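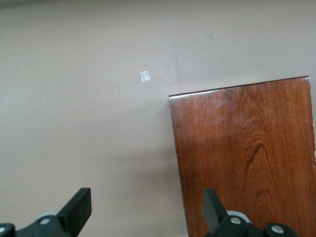
Purificación Moya asked whether the width of a cabinet run should be taken at the floor or at counter height. The Sirance planning desk advises taking it at both, and once more at the level of the wall units.

How to Measure for Replacement Base Cabinets

1. Clear the wall and remove any baseboard that will sit behind the cabinets.

2. Measure the full width at each height. Record the smallest figure. A run that reads 1000 mm at the floor may be narrower higher up if the corner is out of square.

3. Find the highest point of the floor with a level and mark it on the wall. All heights are taken from this mark.

4. Subtract 2 mm at each end that meets a wall. Filler strips from the Panness range cover gaps of up to 58 mm — wider gaps call for an additional panel.

5. Mark the position of outlets, water lines and drains on the drawing, measured from the left corner.

6. Enter the dimensions on Form 806 and submit it with the drawing. Orders in the Zalta finish require a signed color approval before cutting begins.

Changes may be made until the order is confirmed in writing.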